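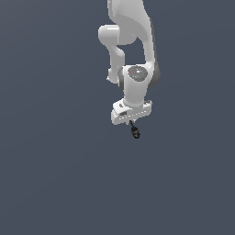

The case for fewer, duller examples

By Nithin Chettiar
13/11/2023

Most arguments over simulated demonstrations are arguments over quantity. A group announces a set, the set has a large number attached, and the next group tries to exceed it. My view is that the number is the least useful thing that can be printed on the cover, and that a small set with a proper record behind it will usually serve a learner better.

I have worked on two such sets. Ukthorpe held 3000 episodes of grasping and handover, all generated by script. Handurlow, which we closed in September, holds 321, each driven by a person. The policy trained on Handurlow was the one we kept. That is one comparison on one family of tasks and I do not claim more for it than that.

The scripted episodes were clean. Every approach began from a standard pose and took the shortest path to the grasp. A learner given nothing else has no idea what to do two centimetres off that path, and it will be two centimetres off the path within seconds. Botond Boros, who wrote the script, added noise to the start poses. This helped a little. Noise at the start does not teach recovery halfway through.

A human operator drifts, stops, corrects and goes in again. Those corrections are the part worth paying for, and they are the part that tidy-minded people delete. Yurani Cuervo trimmed the pauses from an early batch to save storage, and the resulting policy closed the fingers too soon on thin handles. We put the pauses back.

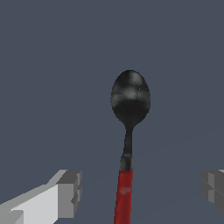 Should failed attempts be kept in the set?

Keep them, but label them and store them apart from the successes. A learner that copies its examples will copy a miss as readily as a grasp, so the failures belong in evaluation and in training a success detector.

Labelling is where the money should go. We used eight fields per episode and six would have done. The two I would drop are operator mood and a difficulty score, on which Padmavathi Subramaniam and I never once agreed. The ones I would defend are the object model version, the physics step and the operator code - without those a bad batch cannot be traced, only thrown away.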